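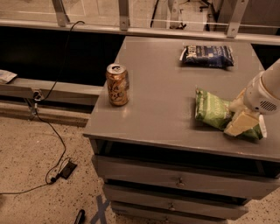

I don't buy the pitch that a cell like Mardale's looks after itself. Jomar Bautista spends 10 minutes every morning putting the cabinet back on its tape before the arm may touch a bag of chips. Skip that, he says, and the grasps land wide. Then he wipes the fingers and checks the cable. Matside's brochure calls this "setup," as if it ended in February. I'd call it a job, and I'd put it in the price.

Last updated 8/7/19
4 comments | 136 shares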